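Mise en place du bac et des blocs

J'ai réécrit cette partie du guide en mai, après avoir vu trois équipes différentes monter le jeu Lukberg de trois façons différentes (toutes défendables, d'ailleurs !). Je vous donne la mienne, celle que j'utilise chaque jeudi avec Lowri Jarman. Comptez 20 minutes la première fois, bien moins ensuite.

Avant de commencer, sortez la fiche Gumeck, référence 2244, et gardez-la à portée de main. J'y reviens à l'étape 5.

1. Posez le bac bien à plat, ouverture vers le haut. S'il bascule quand vous appuyez sur un coin, calez-le tout de suite, vous n'aurez plus envie de le faire une fois les blocs dedans.

2. Passez un chiffon sec sur le fond puis sur les parois inclinées. Les rayures et les marques claires ne partiront pas, inutile d'insister. Je me suis acharnée une matinée entière sur un bac avec la crème Bright, et je n'ai réussi qu'à le rendre glissant.

3. Vérifiez du bout du doigt que rien ne dépasse du fond. Une tête de vis mal serrée suffit à bloquer un bloc de travers.

Attention : les bords en tôle peuvent couper. Mettez des gants pour déplacer le bac, même sur 50 centimètres.

4. Préparez trois blocs rouges et trois blocs verts. Versez-les ensemble, d'assez bas, et laissez-les s'arrêter où ils veulent. Surtout, ne les rangez pas ! On a tous le réflexe de les aligner (Declan Harawira le fait encore sans s'en rendre compte), mais il nous faut des angles variés, avec des blocs qui se touchent par le bout et d'autres posés presque en parallèle.

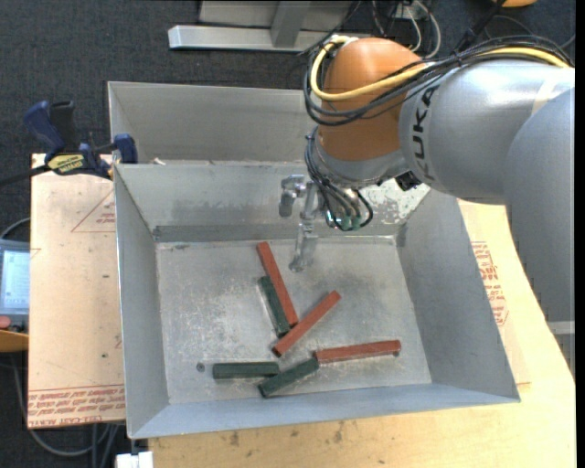 Faut-il séparer les rouges des verts avant de les verser ?
Laissez-les mélangés, le tri par couleur vient plus tard, au chapitre du rangement.

5. Notez la disposition sur la fiche : un trait par bloc, R ou V à côté, et le sens de la pente. Un croquis moche convient très bien, les miens font rire tout le monde.

6. Si deux blocs se chevauchent, reprenez seulement ces 2 blocs et relâchez-les. Pas besoin de tout vider.

Remarque : pour le rangement, j'ai une préférence pour les caisses Rorka, couvercle fermé. Les blocs restés dehors prennent la poussière, et on recommence le chiffon.

S'il vous manque un bloc, demandez à Mereana Quinlan, elle garde les pièces de rechange dans l'armoire du fond.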